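Seeing in the third dimension

Fereshteh Tehrani keeps a broken gear on her desk at Votdale, and she will hand it to anyone who walks in. Run a thumb over the teeth and it feels perfect. Put it under a laser profiler and a dip appears on one flank, plain as a pothole.

That is the pleasure of measuring height as well as brightness. An ordinary camera sees a dark patch and has to guess whether it is a stain or a dent. A profiler throws a line of laser light across the part, watches how the line bends, and builds the surface up slice by slice — 397 slices for a part the size of that gear.

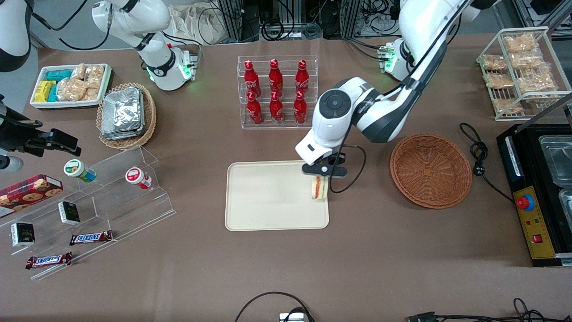
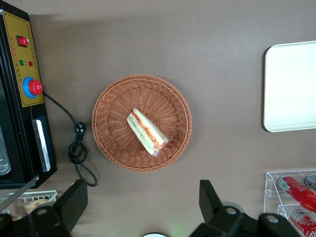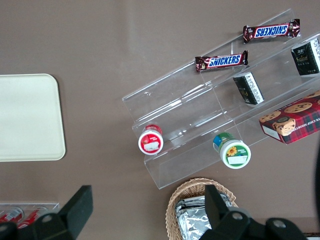 Packaged food on a brown tabletop.

Votdale's newest unit, the Privier, went on trial in May at the Drandham foundry, where castings come down the line still rough from the mould. It checks some 70 of them an hour, and the settings took Tehrani seven days to get right. Shiny edges were the worst of it, throwing back stray glints that looked like spikes in the data.

Her answer was a second sensor, tilted the other way, and a lovely bit of software called Gowda that keeps only the points both sensors agree on. Watching it work is a treat! The spikes melt away and the casting is suddenly there on the screen, every ridge of it, ready to be turned round with a fingertip.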